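**PRESS RELEASE**
**For release in September**

# Tenants' group questions "quiet floor" claims in Pritstead rental listings

PRITSTEAD - The Tistham Renters' Association today published its review of 142 apartment listings that use the words "quiet," "soundproofed" or "acoustically upgraded." Only 12 of them came with any test result a renter could read before signing.

The association says it has no quarrel with landlords who spend money on better floors. It does want to know what was done, and when, and why a tenant should pay extra for it on somebody's word.

"We asked for paperwork and mostly got adjectives," said Lingyun Zou, who led the review. "One agent told us the building was quiet because the people in it were quiet. That may be so, but they can move out."

Listings with a quiet claim asked for $96 a month more than similar units in the same neighborhoods. The association does not say the claim caused the difference. Some of the units were newer, and a few had parking. It does say that agents brought up the claim when asked to explain the price.
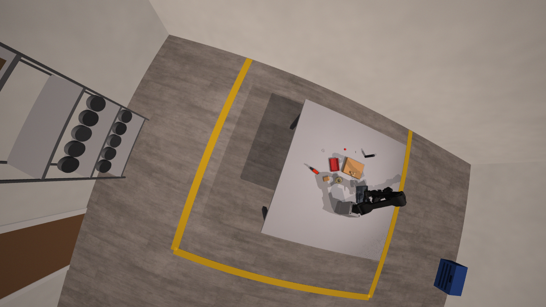 Footstep noise was the most common complaint from members who had rented one of these units. Several had been told that new planks alone would take care of it. A hard surface laid straight over an old subfloor can leave the downstairs neighbor hearing every chair, and the type of underlayment matters a good deal more than the color of the boards. Few of the listings mentioned underlayment.

Drellach Property Group, which manages the largest share of the listings reviewed, said in a written reply that its upgraded units "meet or exceed expectations." The association wrote back to ask whose expectations. It has not heard more. Ansari Homes sent test reports for four buildings and said it would attach them to future listings - a welcome step, though the reports cover walls and say little about floors.

The association is asking the Pritstead housing office to require that any listing with a noise claim include the test date, the rooms tested and the name of the tester. It also wants renters to have 30 days to end a lease without penalty if the claim does not hold up. The housing office has said it will "look at options." It said the same last year about window drafts.

The full review, including the wording of each claim, is free at the association's Tistham office during opening hours. Printed copies can be mailed on request.

**About the Tistham Renters' Association**
The association is a member-funded group for people who rent in Tistham and Pritstead. It takes no money from landlords, agents or flooring companies.

**Press contact:** Lingyun Zou, Tistham Renters' Association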